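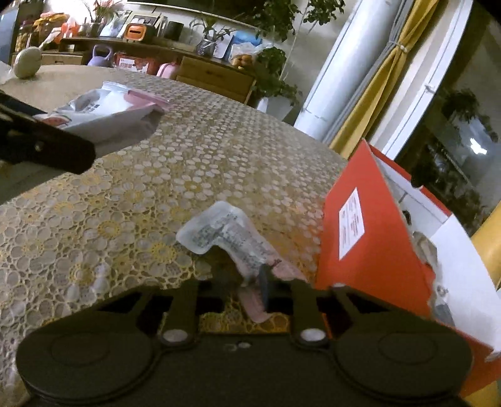 ## Planning a gripper kit for home jobs: buy in this order

We have run hand-held grippers in five homes since June, mostly on small table work: packets, boxes, bags, putting things back on a shelf. These tips are about the money side. Most of them came from buying the wrong thing first.

**Write the job list before the shopping list.** Spend an evening noting what the gripper will have to pick up. A crumpled plastic packet and a cardboard box ask for very different fingers. If more than half your list is thin, soft packaging, put the money into fingers and pads and take the plainer body.

**Price the spares with the tool.** Our first Gaber pair cost $944 and looked like a bargain next to the Wiker at $2000. The Gaber fingers were sold only as a full set at $237, and we went through two sets by the end of summer. Ask for a spare parts price sheet before you order. If the seller doesn't have one, wait.

**Try before you buy.** Brustton lends a demo pair for a deposit. Take your own things to try on it:

- a small plastic packet, nearly empty
- a resealable bag with a zip strip
- an open box with flaps
- one round or egg-shaped object
- something in a net or thin bag, such as oranges

Sales demos tend to use foam blocks. Anything will grip a foam block.

**Measure the table.** Two grippers plus the person holding them need more elbow room than you think. Leave the width of one forearm clear on each side. A small table can work, but you'll be clearing and resetting it between jobs, and that time belongs in the budget too.

**Keep the tablecloth, but pin it.** Cloths slide and bunch when a finger pushes along the table. Clips from the hardware store do the job. Textured or lace-patterned cloths are fine if that is what the household uses every day. Don't buy a special mat until you've tried a week without one.

**Plan for daylight.** Rooms with a big window are bright at noon and poor by four. We bought a Nisis lamp for $339 and used it twice. A curtain you can tie back and a plain floor lamp did the rest.

**Set money aside for the dull things.** Screws, a small driver, thread locker, wipes, a storage case with a hard lid. Kulsoom Janjua keeps our parts drawer and her rule is to reorder when the second-to-last bag is opened.

**Don't buy the second kit yet.** Run the first one for a month and write down every stop: loose screw, worn pad, dead battery, tired wrist. Akash Sachdeva kept our log on a sheet of paper taped inside a cupboard door. Worn pads led it by a long way, so the money we had saved for a second body went on pads.

**Used equipment.** Fine for bodies, poor for fingers. Check that the jaws close evenly on a strip of paper along the whole length. If the paper pulls out at one end, offer less or walk away.

Junaid Lashari has the blank budget sheet and the log page if you want copies. Prices were checked 2020-11-06 and don't include shipping.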